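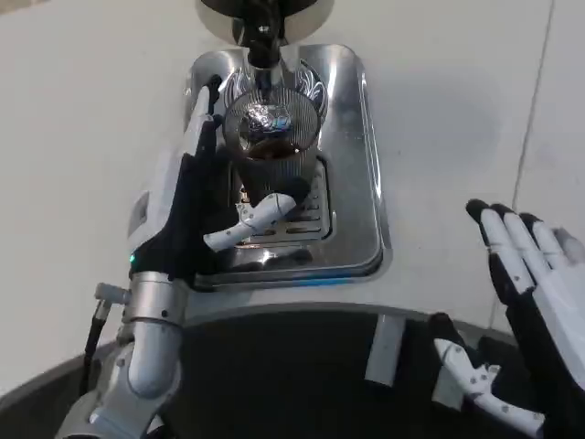
Glass under the nozzle, something dark like coffee in the bottom. Pale bench, shiny tray.

12th November

Quick one before bed, eyes like sandpaper. Coffee corner day. Finally got to the Stilau room with Tsehay Zeleke and spent most of the arvo on drinks, which sounds cushy, wasn't.

Tall ribbed glass is the one I like. Looks good with something dark in it, you get all the little vertical lines. Tsehay wants proper mugs. Says coffee in a glass is for people who own a boat. We argued about it right through lunch (cheese toastie, burnt one side, ate it anyway).

Drip tray is lovely and a complete pain. Stainless, polished like a mirror, raised edge all round. Every fingerprint. Gave it a wipe with the blue cloth, streaks, then the yellow cloth, differnt streaks. Must buy vinegar. The slotted grate wants a go with an old toothbrush too, put it on the list.

Beans were the Monti ones, 200 g bag, nearly gone. Bit bitter. Herkby ones in May were better but I can't find the receipt and the shop in Tiludbridge has moved or shut, phone rings out. Ask Mum, she went there for her tea.

Settled on a small pour for the glass, none of this filling it to the brim. Tsehay wrote 33 ml in the notebook then crossed it out, then wrote it in again. Fine. I had three short ones and a biscuit and now it's nearly midnight and my heart's going like the clappers. Stupid.

Also the benchtop. Love the pale grey, would have it at home tomorrow. Won't be having it at home. Rego's due and the car wants tyres, 933 bucks, nearly choked.

Tomorrow: vinegar, milk, rinse the glasses by hand and dont leave them in the sink overnight again. Ring Dad back. Take the bins out, it's recycling. Bed.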